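Uchenna Nnaji Wants You to Look at Your Trash Bin
November 2, 2018

Uchenna Nnaji has been setting up shared workrooms for 14 years, and she starts with the trash. She asks to see the bins before she asks to see the floor plan.

"People want to talk about chairs," she says. "I want to know where the lunch goes."

We met at Homorholm, a building of small rented rooms with one kitchen at the end of each hall. Nnaji took over the upkeep of the place in August. Before that she did the same work at Skultari, where she had 44 rooms to look after and one supply closet. Homorholm has 21, and she says that is a number she can keep in her head.

Her main complaint is with food waste in work areas. People eat where they work, and she gave up trying to stop that years ago. What she does ask is that a lined bin stands close enough to reach without getting up.

"If the bin is across the room, the bowl sits there until evening," she says. "Then there's a stick in the bowl and a napkin on the stick. Put the bin next to the table and it gets used."
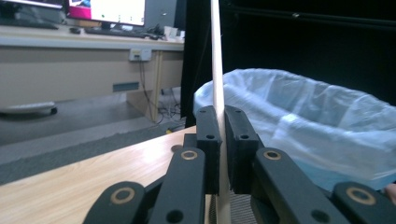
A thin wooden stick beside a lined trash bin.

Wooden sticks come up more than I expected. Nnaji has strong feelings about them. Skewers and chopsticks go through a thin bag easily, she says, and a bag with a hole in it is worse than no bag, as you don't find out until you lift it. She tells people to lower a stick in along the side of the bin and let go of it near the bottom. She would like them to snap the long ones in half first, but few do.

She also has views on bags. The liner should be larger than the bin, with enough left over to fold down outside the rim. At Skultari the supplier was a firm called Cindance, and the bags came one size too small. They slid down inside as soon as anything heavy went in.

"I changed the order myself," she says. "It took 5 phone calls. It should have taken one."

A small bin on the table itself is fine with her for a short cleanup, as long as it goes back on the floor afterward. Bowls are kept to one side and emptied first, then carried to the kitchen. Nothing that can be washed goes near the bag.

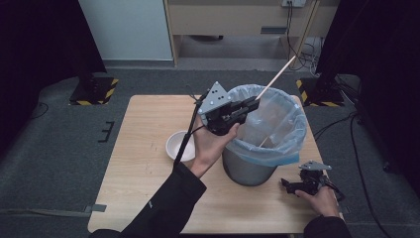
Fashola disagrees on the matter of bins on tables, and told me so in the hallway. A bin that has been on the floor should stay on the floor, in his opinion, and people who want to clear a table should carry things down to it. "I wipe those tables," he said. "She doesn't."

Nnaji laughed when I passed this on. She said he was right about the wiping and that she would buy him more cloths. She did not say she would change the rule.

I asked how often a bag should be changed. She said daily if there is food in it, full or not. For dry trash she waits until it reaches the fold. She doesn't press the contents down by hand and doesn't want anyone else to do it, mostly on account of the sticks. New liners get shaken open before they go in, then pushed into the corners so that no air is trapped underneath. 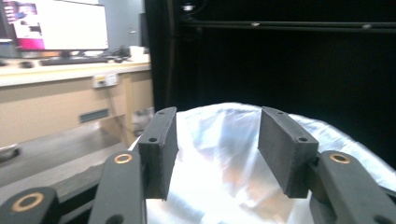
What to keep under the sink

Nnaji's list for each kitchen is short. One roll of liners in the right size, with a second roll behind it. A stack of cloths. A dustpan that hangs on a hook. She keeps the spare rolls in the hall closet, and the closet is unlocked.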